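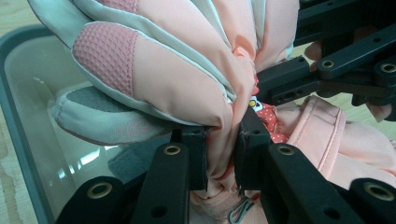

4. Setting up the Josenia meal tray for the oven

Read section 3 first if the tray is new -- it needs a wash before any food goes in it.

Take the tray, sauce cup and spice packet out of the carton. Set the sauce cup aside. It does NOT go in the oven.

1. Move the rack to the middle slot. Preheat to 400 degrees. Convection ovens, 375.

2. Peel the film off the tray all the way. Check the corners, little bits stick there.

3. Pat the chicken dry with a paper towel. Rub with half the Grallo spice packet, both sides. Rest goes on the potatoes with 2 teaspoons of oil.

4. Chicken on the left side of the tray, potatoes on the right in one layer. Dont pile them up, they steam and go soft.

CAUTION: Tray gets very hot and bends when full. Slide a cookie sheet under it before you lift. Dry mitts only.
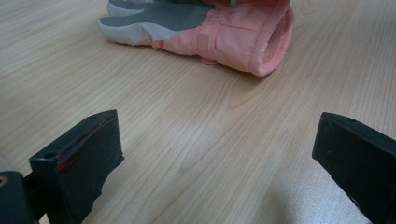 5. Bake 36 minutes. Turn the potatoes once, around halfway. Chicken is done at 165 degrees in the thickest part.

6. Rest 4 minutes on the stovetop. Stir the sauce cup, spoon over, serve.

Note: no thermometer? Cut into the thickest peice. Any pink, back in for 5 more and look again. A thermometer is still better.

Note: frozen trays -- thaw overnight in the fridge, not on the counter. Baking straight from frozen is not covered here, see section 6.

Toaster ovens: full size tray won't fit most of them. Use the Lema half tray, item 2216. Same temperature, start checking early.

Times in this section updated Jun 17, 2015. Older cards in the carton have the old times, go by this one. Corrections to Liudmyla Semeniuk.

5. Cleaning and storing the tray

Let it cool all the way first. Cold water on a hot tray will warp it.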